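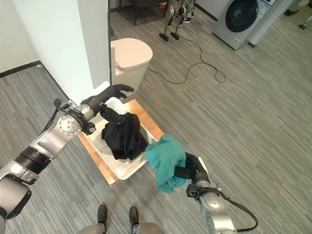
2018年8月5日
株式会社ブレリエ(Brerier)

ブレリエのキーバン・カゼミです。今日はうれしいお知らせです! 介護施設向けの衣類クリーニングを手がけるプラスデール(Prasdale)さんの作業場で、10月から人型ロボット「Drident」が仕分け担当として働きはじめます。受け持つのは、洗濯の前後にある「つかむ、持ち上げる、かごに入れる」という仕事です。地味でしょう? でも、服って本当に手ごわいんです。くしゃっと山になった黒い服なんて、どこが袖でどこが裾か、人間の私でも一瞬迷います。それを左手で探りにいきながら、右手では青緑の布を握ったまま待っている。この両手の使い分けに、うちのチームはずいぶん長いことかかりきりでした。

プラスデールさんの作業場には、1日に1,000点を超える衣類が届きます。これまでは朝いちばんに3人がかりで袋を開けて、かがんで、拾って、色で分けて、またかがんで……の繰り返し。私も一度混ぜてもらったのですが、午前中だけで腰が音を上げました(次の日の会議は立ったまま出ました)。

10月からは、この朝の仕分けをDrident 2台が受け持ちます。両腕を別々に動かせるので、片手で服を持ち上げているあいだに、もう片方の手で次の一枚をつかんでおけます。かごは低い台に置いたままで大丈夫。専用の棚もコンベヤーもいりませんから、いまの作業場の配置はほとんど変わりません。

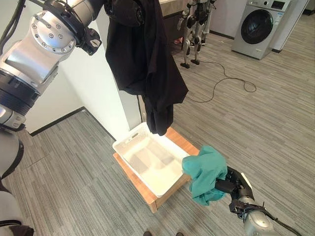
じゃあ朝の3人はどうするの、と必ず聞かれるので先に書いておきますね。3人ともプラスデールさんに残ります。新しい持ち場は、しみ抜きとボタン付け、それから名札の確認です。入居者さんの服には思い出の一着も多くて、ここはやっぱり人の目と指先にお願いしたいところ。勤務の開始時刻も、いまより少し遅くなる予定です。

現場リーダーのラトリー・インタラスックさんに感想をうかがったら、こんなお返事でした。「最初は、動きがゆっくりで大丈夫かなと思いました。でも、こちらが別の仕事をしている横で進めてくれるなら、速さはそんなに気になりません。それより、繕いものに午前中を丸ごと使えるのが楽しみです」

ゆっくり、というのはそのとおりです。いまのDridentは、慣れた人の手の速さにはかないません。薄手の靴下や、裏返って絡まったタイツもまだ苦手で、そういうものは別のかごによけて、あとで人に渡す決まりにしました。止めたいときは、そばにいる人が誰でもボタンひとつで止められます。操作の練習会は9月中に開いて、作業場のみなさん全員に参加していただきます。

導入の費用や運用の条件については、衣類を扱う事業者の方に個別にご案内しています。作業場の見学も、プラスデールさんのご厚意で、10月の稼働後に受け付ける予定です。作業の都合で少人数ずつになりますので、ご希望の方はお早めにどうぞ。

取材・見学のお問い合わせ
株式会社ブレリエ 広報窓口(担当:カゼミ)
当社ウェブサイトのお問い合わせフォームからご連絡ください。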